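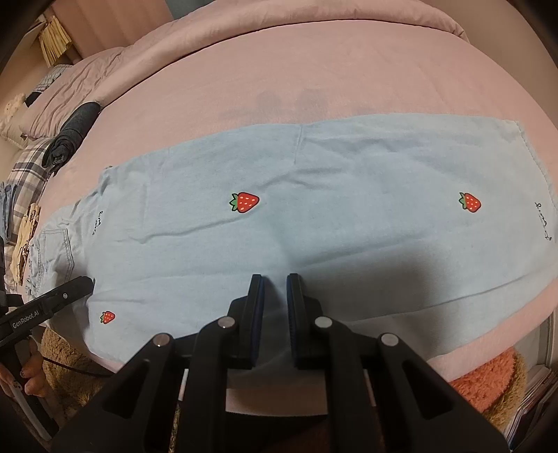 Folding on the bed is cheating, according to Nafula Mfaume, and she would know, having argued it with Dimas Harahap for 12 years. Harahap is unmoved. "A table is for dinner," he says. "A bed is the right height and it forgives you."

Strawberry prints go flat first, then denim. 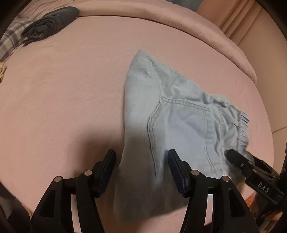

His rule for jeans is to smooth the pocket and stop fussing. "They're going in a drawer," he says, "not to a wedding."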